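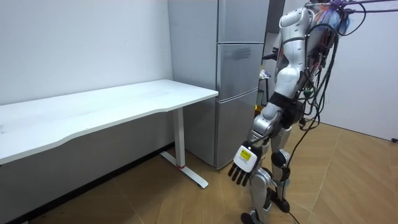 Words: the Lomden kitchen desk | Filed under Fridges, November

Clean the door seal first. Warm water, a drop of dish soap and an old toothbrush will get the grey stuff out of the folds, and you will learn more than you wanted to about last year's jam.
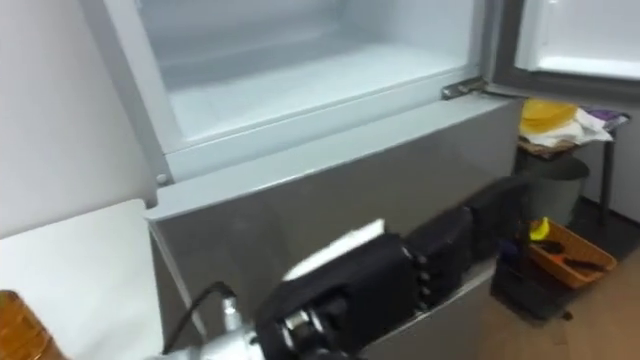 Then test it. Shut a strip of paper in the door and tug. If it slides out, try 20 seconds with a hairdryer on low and press the rubber back into shape. Ours had given up entirely, and Stoltton wanted $60 for a new one, plus postage, plus our dignity.
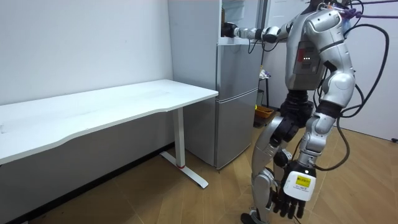
Bicarb in an open dish takes care of most smells, though it has never beaten our leftover curry. Swap it every 2 months. Write the date on the dish or you'll be guessing by autumn.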